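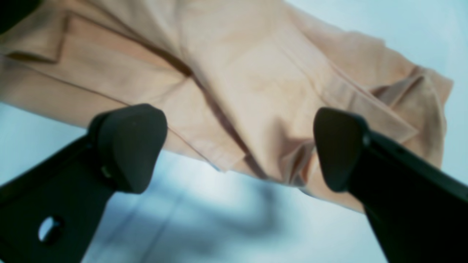 Akdale should never have sold Sombatkul before the derby, according to Jaruwan Chuensuk, and plenty of supporters still say the same.

Home | Clubs | Players | Seasons | Search

Akdale is a soccer club playing in the second tier. Home ground is Skiner Park, capacity 3,713. Main rival Drullis, from across the river.

History
Started as a works team, went semi-pro later. Promoted once, relegated the next season. Sombatkul, a left-footed striker, made 306 appearances and scored 92 league goals, still the club record. Sold in July, no replacement signed - the team then went six games without a win and the manager was let go.

Style of play
Usually a back three. Long balls early, wing backs pushed high. Critcs call it dull. Set pieces have been a strength, mostly near-post corners.

Rivalry
Drullis lead the series. Lowest derby crowd was 499, a midweek cup replay in heavy rain, which Akdale won on penaltys after a goalless draw.

Related articles
Drullis
Skiner Park
List of Akdale seasons
Second tier top scorers

Last edited 20 Dec 2025 | Contact | Back to top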